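Vocals vanish when I check my mix in mono
Posted in Mixing and Recording, Oct 26, 2026

Hi all! I've been mixing our band's first proper EP at home and loving every minute, but I've hit a wall. In headphones the chorus of the second song sounds enormous. Then I played it on the kitchen radio (one speaker) and the backing vocals had nearly gone, and the lead had turned thin and papery.

The backing parts are one take each, copied to a second track, one hard left and one hard right, with the right side delayed by 15 milliseconds. There's also a widener called Graseck on the vocal bus, set fairly high. Is it the delay, the widener, or me?

Leonardo Marchetti

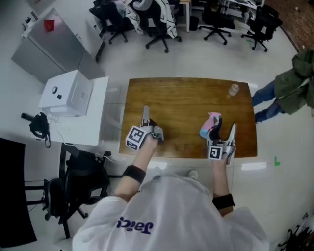 Gachanja reckons it's the delay, and I agree with most of that. When the two copies are summed, some frequencies cancel and you get comb filtering, so the voice goes hollow. Bin the copy and sing the part again! Two real takes panned left and right are never identical, so they fold down far more kindly, and they sound lovely in stereo too. I did 7 backing takes on my last song and it was the most fun I had all February.

Then bypass Graseck and listen in mono again. If the lead comes back, there's your other culprit. Take it off the bus and put it only on the backing vocals, nice and low. A correlation meter helps as well: if it sits below zero for most of the chorus, keep digging.

Nellberg

Just mix in mono the whole time, sorted.

Jakach

I wouldn't go that far, but do get the levels and EQ right in mono before you start panning, it's brilliant for hearing what's fighting with what. On my last one the guitars were masking the singer at 553 Hz and I'd never have caught it in stereo. Small cut, problem gone! Also check your reverb return, as some of the wide presets fall apart in mono even when the dry vocal is fine.

Gachanja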